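Pevanik Workshop Tips

Old desktop towers: what we picked up at the Hukwood open day

Filed under: Computers and electronics, Workshop layout

Hukwood opened its automation workshop to visitors on January 23, 2019. The subject of the demonstration was the stripping of old desktop computers by robot arm, and most of what was said applies just as well to one person with a screwdriver and a cleared bench. Marius Pană ran the demonstration and Asnakech Sisay took the questions. The notes below are arranged in the order you would need them at home. Where a tip is mine and did not come from Hukwood, I have marked it.

Before the case is opened

1. Shut the computer down properly, switch off at the wall and pull the mains lead out of the back. Then press and hold the power button for a few seconds. Remove the monitor, network and USB leads as well. A lead left in the back will foul the bench when the case is turned over.

2. Lay the tower on its side with the removable panel uppermost. Working on an upright tower means reaching in sideways and dropping screws into the bottom of the case. Marius Pană's view was that a machine needs the same thing a person needs here: a straight approach from above.

3. Keep 30 cm of clear bench on the side you work from. Parts come out faster than you expect and they have to go somewhere. (Mine: put a tray there before starting. A baking tray with a tea towel in it will do.)

4. Photograph the inside before touching anything, once from directly above and once from a low angle. The second one shows which cable passes under which.

Holding the work still

5. A case that slides is the commonest cause of a slipped screwdriver. Hukwood uses shaped plastic fixtures made for the job. At home, two offcuts of timber clamped to the bench, one against each of two adjacent sides, give a fixed corner to push into. Always push towards the corner.

6. Non-slip matting under the case helps but does not replace the stops. It holds against a light pull and gives way under a firm one, such as the pull needed to free an old power connector.

7. Mark the position of the stops on the bench in pencil. If you have several machines to do, each one then sits in the same place and your tools are always at the same distance.

Looking before pulling

8. Identify the power supply, the memory, the drive bays and the cable bundles before you undo a single screw. On many office machines the coloured plastic parts are the ones meant to be moved by hand, blue being usual on the Dell types. Bare metal generally means a screw or a folded tab.

9. Trace each cable bundle from end to end with a finger. Bundles are often tied together part way along, and a tie has to be cut or undone before either end is free. Cut ties with flush cutters, with the flat face towards the cable.

10. Read the power supply label while it is still in place and write down what you need from it. Once the unit is in a box with six others you will not remember which case it came from.
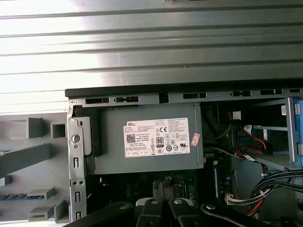
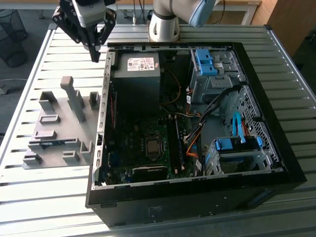

Dell desktop on the Hukwood bench, side panel off.

Taking parts out

11. Memory first. Open the clips at the ends of the slot and lift the module straight up by its edges. Put each module in its own bag or fold of card.

12. Connectors next. Hold the plastic body of the plug and never the wires. The large multi-pin plugs have a latch on one side which must be pressed in fully before the plug will move. If it does not move, press the latch again before pulling harder.

13. Drives after that. Slide or squeeze the latch, then draw the drive out along the line of the bay. Twisting it will jam it.

14. The power supply comes out complete and stays closed. It can hold a dangerous charge after it has been unplugged, and there is nothing inside worth having for household use. Asnakech Sisay was asked about this more than once and gave the same answer each time.

15. Support the power supply from underneath with one hand while removing the last screw — it is heavy enough to crack a circuit board if it drops.

Tools

The robot works with whatever is fitted to the end of its arm. A person can put one tool down and take up another, which is an advantage only if the tools are within reach. The kit I use:

PH2 screwdriver, medium length, magnetic tip
PH1 screwdriver for drives and brackets
Flush cutters
Plastic spudger or an old wooden lolly stick
Zundel lidded tray with 7 compartments for screws
Head torch
Soft brush, 30 mm

Label the compartments by where the screws came from. Case screws and drive screws can look alike and often have different threads. Forcing the wrong one will strip the hole.

Lighting

Bare metal inside a case throws light straight back at you. Move the lamp to one side and lower it until the glare shifts off the part you are reading. This matters for a camera too, and it was one of the longer discussions of the afternoon. A sheet of baking parchment taped well clear of a cool LED lamp softens the light sufficiently for label reading.

Questions from visitors

How long should a first attempt take?
Allow nearly 70 minutes for a tower you have not seen before. A second of the same model will be quicker.

Is it worth fixing the bench first?
Yes. A bench that rocks makes every other tip on this page less useful. Fold card under the short leg if nothing better is to hand.

What about the hard drive?
Remove it and keep it apart from the scrap until you have decided what to do with the data. Write the date on it in marker.

Can the case be reused?
The Fikre shelf inserts fit some older towers and turn them into small-parts storage. Measure the opening at 3 points before ordering, as the sides are seldom parallel once the panel is off.

Next Hukwood open day: June. Places are booked through their front desk.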